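Home | Kitchen | Workshop | Cleaning | About

Jar lids that won't budge, and a bench that stays clean

2 min read

I keep far too many jars in my workshop (screws, wax, the odd bit of peanut butter for sandwiches!) and every one of them used to leave a ring on my wooden bench. My neighbor Teodor got me into putting a flat scrap of metal under whichever jar I'm using – drips land on the metal, I wipe it with a rag, and the wood stays nice.

For a stuck lid, I run hot water over it for a minute, dry it really well, then twist with a rubber glove on. Still stuck? Slide the tip of a spoon under the rim and pry gently till you hear the pop. And wipe the threads before you close it again – dried gunk is what glues a lid down.

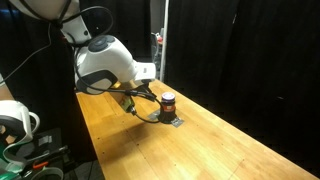
What gets an old ring mark out of bare wood?

Fine sandpaper, going with the grain, then a thin coat of oil once the dust is wiped off. I did mine in February and gave it two coats, with a night in between.

Recent tips
Sharpening kitchen scissors
Getting candle wax off a shelf
Labels that peel off clean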